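Sat 1 July

Made it to the open day at Dristumthorpe at last, after missing the one in May! Gemma Barbieri drove, we paid our £2 each and went straight in to see the textile rooms (tea first, obviously).

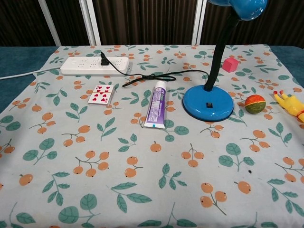

*Orange berries and teal-green leaves, with a few cards left out on top.*

I fell for that tablecloth, wrinkles and all. Saron Moges was showing people round and let me go on about berry prints for far too long – she prefers stripes. We stayed until closing and I came home with 6 napkins from the Tandunis stall.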